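# 流域调水协定第二轮听证材料读后笔记

2025-12-30

Flaston 和 Dekstead 两地关于山火善后与流域用水的联合条例草案，十月进入第二轮听证。我把公开的听证材料从头到尾读了一遍，包括附件里的水文测算和财政测算。以下是整理过的笔记，顺序按我阅读的顺序，没有按草案章节排。

先说草案管什么。条文一共 68 条，主体部分处理三件事：火烧迹地的权属与复绿责任、上游水库在火险期的最低蓄水线、以及两地分摊应急开支的公式。选举季里各方谈得最多的是第三件，报纸标题也基本围着钱写。我认为真正决定这部条例能不能执行的是第二件，因此笔记里大部分篇幅放在蓄水线上。

## 蓄水线的定义问题

草案第 12 条规定，火险等级进入橙色后，Mao 水库的水位不得低于“安全消防水位”。这个词在定义条款里只有一句话：“足以支持空中与地面扑救作业的水位。”它没有给出高程，也没有给出测点。附件三给了一个参考值，即坝前水深 38 米，但附件三的标题是“技术说明”，按草案第 5 条，技术说明不具约束力。

这会产生一个直接后果。水库调度方在火险期收到下泄请求时，需要判断当前水位是否违反第 12 条，而第 12 条没有可以比对的数字。调度规程一般要求操作员在规定时间内给出书面答复。没有数字，答复只能写成“经研判”，研判的依据和责任人都不清楚。

第一轮听证时，下游灌区的书面意见已经指出过这一点，建议把 38 米写进正文，并注明以坝前左岸水尺为准。起草方的答复是“将在实施细则中明确”。实施细则的制定期限，草案写的是条例生效后 300 天内。条例如果在春季生效，第一个完整火险期就会落在细则出台之前。

另外，橙色等级的判定机构也有两套。Flaston 用的是林业部门的火险指数，Dekstead 用的是气象部门的综合指数。两套指数的输入变量大体相同，对可燃物含水率的处理不同：前者用实测站点插值，后者用模型推算。干旱年份后者偏高，多雨年份前者偏高。草案只写“火险等级进入橙色”，没写以哪一套为准，也没写两套不一致时怎么办。

## 分摊公式

公式在第 31 条，由三个变量加权得到：过火面积、受灾人口、上一财年的一般公共收入。前两个变量决定“受益”，第三个决定“能力”。权重写在附件五，这个附件有约束力，所以至少这部分是可以算的。

我用附件五的权重和最近一个火险期的数据试算了一遍。联合应急开支的年度上限是 485 万，在上限之内，两地分摊比例对过火面积非常敏感，对收入几乎不敏感。换句话说，能力变量的权重低到基本不起作用。如果立法意图是让财力较强的一方多承担，现在的公式做不到；如果意图是谁受灾谁出钱，那么能力变量可以删掉，公式会更简单。

过火面积的测定方法也值得看一眼。草案要求以卫星影像解译结果为准，但没有规定影像的获取时间。火灾刚结束时，烟尘和余热会影响解译；拖到次年春季，草本植被已经返青，轻度过火区会被漏掉。两种做法得到的面积可以差出不少，而面积恰好是公式里最敏感的变量。建议写明窗口期，比如明火扑灭后第几天到第几天之间的首景无云影像。

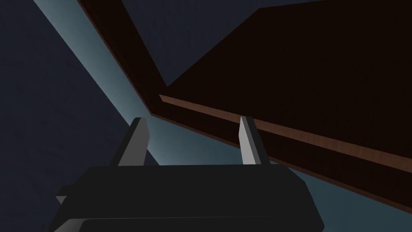 既然水位没有写进正文，条例生效后第一个火险期由谁决定能不能放水？

按第 14 条的兜底条款，由 Mao 水库的现行调度主管单位决定，依据是现行调度规程，直到实施细则公布为止；Dekstead 一侧可以提出书面异议，但异议不停止执行。

第 14 条在听证会上几乎没有被讨论。它的实际效果是，在细则空窗期内，上游单方决定下泄，下游只有事后救济。对于灌溉用水，事后救济还有意义，可以折算成补偿水量。对于消防用水，事后救济没有操作价值。

比较合理的改法有两种。一种是把细则期限和生效日期绑定，细则不公布，第 12 条不生效，维持现状。这样做的缺点是拖延成本低，细则可能一直出不来。另一种是在正文里写一个临时值，细则公布后自动失效。我倾向于后者。临时值不需要精确，取附件三的数字就可以，它至少有测算过程，误差来源也列得出来。

## Cerkier 支流的遗漏

草案所附的流域图没有包含 Cerkier 支流。这条支流在水库下游汇入干流，所以从蓄水的角度看，不包括它说得过去。但第 22 条关于火烧迹地泥沙治理的规定，适用范围写的是“附图所示流域”。支流两岸是上一次过火比较集中的区域，坡度大，土层薄，雨季来沙量主要出自那里。

火后第一个雨季的产沙机制大致如下。地表枯落物烧掉以后，雨滴直接打击裸土；部分土壤在高温下形成斥水层，入渗率下降；同样的雨强对应更大的径流。三个因素叠加，小流域的输沙量会明显高于火前。治理措施也比较成熟：沿等高线布设原木挡坎、地表覆盖秸秆、沟道里做临时谷坊。措施本身不贵，对时间的要求很严，需要在第一场强降雨之前完成大部分。

因此适用范围的遗漏不是文字问题。支流不在附图里，治理资金就不能用联合账户，只能走属地预算，属地预算的追加程序在程序上赶不上雨季。下游取水口的浊度会先反映出来，自来水厂要加大混凝剂投加量，极端情况下停止取水。这部分成本在附件五的公式里没有对应项。

我查了一下附图的来源，图例标注引自较早的一版水利规划，那一版的边界是按水库集水区画的。起草时应该是直接沿用。修正并不难，把“附图所示流域”改成“干流及其全部支流的集水区”即可，附图同时更换。

## 各方立场

候选人的公开表态可以归为两类。一类主张尽快通过，理由是下一个火险期不等人，缺陷留给细则。另一类主张退回重写，理由是分摊公式不公平。两类表态都很少提到第 12 条和第 14 条。

尽快通过的主张，弱点在于空窗期。条例通过而细则缺位时，调度的法律状态比现在更不确定，目前至少有一份双方都在执行的备忘录，而条例第 66 条规定备忘录自条例生效之日起废止。也就是说，通过当天，旧的依据没有了，新的依据还没有数字。

退回重写的主张，弱点在于它把争点放在公式上。公式的敏感性问题通过调整附件权重就能解决，修改附件只需要双方主管部门会签，不需要重新走听证。为此退回整部草案，程序上不经济。

还有一种意见来自林区从业者，认为应当把计划烧除写进条例。草案目前对计划烧除只有一句“依照各自现行规定”。两地现行规定的许可窗口不重叠，Flaston 允许的时段在初冬，Dekstead 允许的时段在早春，跨界的林班因此没有任何一天可以同时作业。可燃物载量在边界两侧呈现台阶状差异，从防火的角度看，这个台阶没有任何好处。我同意这条意见，但它牵涉空气质量管理的条款，放在本次修订里可能太重，单独做一个双边议定书更合适。

## 数据公开

材料里的水文序列只给了月均值。判断火险期蓄水是否够用，需要日值，最好还有库区蒸发的估算。月均值会把短时大流量取水平滑掉，看上去水位很稳定，而直升机吊桶和地面泵组集中取水时的日内变化看不出来。单次取水的体积对水库总量的影响不大，真正受限的是取水点附近的水深和岸坡条件，水位下降到一定程度后，泵车无法靠近水边。这也是安全消防水位应当用测点水深定义、不应当用库容百分比定义的原因。

我按公开渠道提交了日值数据的申请，受理回执已经收到，答复期限还没到。财政部分的底稿是电子表格，公式保留完整，可以复算，这一点做得不错。表里有一处单元格引用错位，把上一财年的收入取成了前一年，对结果影响很小，已经写邮件说明。

书面意见的截止时间在听证公告第二页，提交时需要注明对应的条款号，没有条款号的意见会归入“一般性意见”，不逐条答复。我准备提交三条：第 12 条写入临时值和测点，第 22 条改适用范围，第 31 条补充影像窗口期。第 14 条会放在第一条意见的理由部分里一起写，单独提的话大概率会得到“已在细则中考虑”的答复。

日值数据拿到后我会重算坝前水深的保证率，结果更新在本文末尾。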